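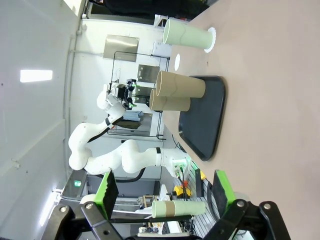 Fereshteh Zarei would like the peer mentoring hours moved to the evening, and she wrote to us after the last issue to say so. Her point was that students who work during the day, or who commute and carpool home at four, never get to see a mentor in person. Two other readers sent in much the same thing. The Student Success Office has now changed the schedule, and the new hours are listed further down in this item.

Peer Mentoring: Changes for the Fall Term

Posted 7/9/24

The Peer Mentoring Program pairs new and transfer students with a continuing student in the same college or a related major. Mentors help with the ordinary business of the first year: reading a degree audit, finding the right office, preparing for a first advising appointment, working out how to email a professor. They are not tutors and they do not give grades or academic advice. Students who need help with a particular course should go to the Learning Center, which keeps its own calendar.

The program is open to first-year students, transfer students, and students coming back after a leave of absence of one semester or more. There is no fee. You do not have to be on financial aid or in a particular scholarship program to take part. Graduate students are served by a separate program run through the Graduate School, and we will forward your name if you sign up with us by mistake.

What is changing

Until now, mentors have kept hours only on weekday afternoons. Beginning with the first full week of fall classes, drop-in hours will be as follows:

Monday and Wednesday, noon to 4:00 p.m., Farquharson Hall, Room 606
Tuesday and Thursday, 5:00 to 8:30 p.m., Farquharson Hall, Room 606
Friday, by appointment only

Farquharson Hall is locked at 6:00 p.m. After that time, use the east entrance and your student ID. If your ID does not open the door, call the front desk number posted next to the card reader and a desk assistant will let you in. The elevator runs until the building closes for the night.

Online meetings are still available. Your mentor will send a link once the two of you have agreed on a time. We ask that the first meeting be held in person if at all possible, but distance students and students at the Draveck campus may hold all of their meetings online.

How matching works

Matches are made by staff from the interest form. The form asks for your major, whether you live on or off campus, the times of day you are free, and anything else you would like considered. In past years some students left the last question blank and later told us they had hoped for a mentor who was also a parent, or a veteran, or the first in the family to attend college. Please write it down. We cannot promise a match on every point, but we do read the answers.

You will get an email with your mentor's name and university address. Reply to it within one week. If we do not hear from you, the mentor may be matched with another student and you will go back on the waiting list. Check your junk folder, as mail from the new matching system has been landing there for some accounts. The sender will show as Sano, the name of the system.

If a match is not working out, either person can ask for a change. You do not have to give a reason. Write to the office and we will make a new match from whoever is available.

Becoming a mentor

We are accepting applications for mentors now. Mentors must have completed at least two semesters here, be in good academic standing, and be enrolled at least half time in the fall. Students on an exchange program may apply if they will be on campus for the full academic year.

Mentors are paid the standard student hourly rate for drop-in shifts, training, and scheduled meetings. Students with work-study awards should mention this on the application. It does not affect who is chosen, but it does affect which account the pay comes from, and it takes payroll a while to fix if it is entered wrong.

The application has three parts: a short form, a statement of no more than one page, and the name of one reference. The reference may be a faculty member, a supervisor, a coach, or a staff member who knows your work. Please do not list a relative or another student. We contact references only for applicants who are invited to interview.

For the statement, tell us about a time you needed help at the university and how you got it, or did not get it. That is the whole prompt. Statements that repeat a resume are hard to use.

Interviews are held in groups and last less than an hour. Wear what you would normally wear to class.

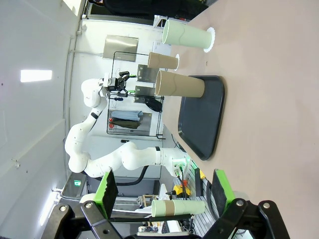

Training for new mentors

Training takes place the week before classes begin. All new mentors are required to attend, and returning mentors attend the second day only. Lunch is provided on both days. List any dietary needs on your acceptance form.

The first day covers campus offices and referrals, privacy rules, and how to keep meeting notes. The second day is given over to practice conversations and to a session with the Counseling Center on what to do when a student is in distress. Mentors are not expected to handle a crisis alone, and the session goes over exactly whom to call and when.

Vilgot Nygård will lead the practice conversations again. He has asked that mentors read the handbook before they come. Copies will be in the office mailroom, and a digital copy goes out with the acceptance email. The section on privacy has been rewritten, so returning mentors should read it too.

Anyone who cannot attend because of a class, athletic, or military obligation should tell us when accepting the position. A make-up session can be arranged. Vacation travel is not grounds for a make-up session.

Rudis room reservations

Mentors who want to meet students somewhere other than Farquharson may reserve one of the small study rooms in the Rudis Student Center. Reservations can be made up to two weeks ahead and are held for fifteen minutes past the start time. Rooms cannot be booked for standing weekly meetings during midterms or finals.

The rooms have a table, chairs, and a whiteboard. Bring your own markers. Food from outside is allowed, but please take your trash with you when you leave, as the rooms are cleaned only once a day.

Group events

Besides the one-on-one meetings, the program holds group events through the year. The fall welcome lunch is open to all new students, whether or not they have signed up for a mentor. The registration workshop will be held in October, ahead of priority registration for spring. Bring a laptop if you have one, along with your degree audit, printed or on screen. Mentors from each college will be there, and advisors will stop in for part of the afternoon.

Several students have asked if family members can come to the welcome lunch. They can. Please include them in your count when you reply so that enough food is ordered.

A campus tour for transfer students will leave from the front steps of the Rudis Student Center on the first Friday of classes. It skips the residence halls and spends more time on the places transfer students ask about: the registrar, the parking office, the transfer credit desk, and the commuter lounge. The route has no stairs.

Meeting notes

Mentors keep a short note after each meeting, giving the date, the general topic, and any office the student was referred to. Notes are seen only by program staff. They are used to plan events and to let a new mentor pick up where the last one left off, if a match changes. Students may ask to see their own notes at any time. Nothing from the notes goes on a transcript or into an advising file.

At the end of each semester, students in the program receive a survey by email. It does not ask for your name. The evening hours will be reviewed after the fall survey, and if the Thursday shift is little used it may be moved to Sunday for spring.

How to sign up

New students can fill out the interest form on the Student Success page or pick up a paper copy at the office. Forms are accepted all year, but those turned in before orientation are matched first. Students who had a mentor last year and would like to continue need to fill out a new form, because schedules will have changed.

Mentor applications are read in the order they come in, and positions are filled as we go. Apply early if you need a particular set of hours.

Questions about either form can be sent to the Student Success Office or asked in person during business hours. The office closes at noon on Fridays through the end of summer session.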